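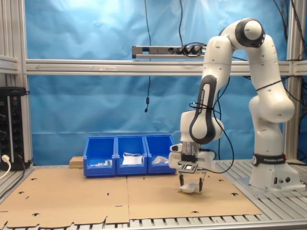 packer_lu
Second month with the arm at Zandlow and my job is different now. I used to bag parts all shift. Now I keep those three blue bins stocked and deal with whatever it can't grip - floppy little packets mostly. My wrists feel great!

ernier88
Wait till June. We did 3,000 a shift by hand at Wilano, now they want more AND fewer people.

packer_lu
We lost no one, though. Two of us got retrained.

tapegun
Same pay?

packer_lu
Same pay, yeah.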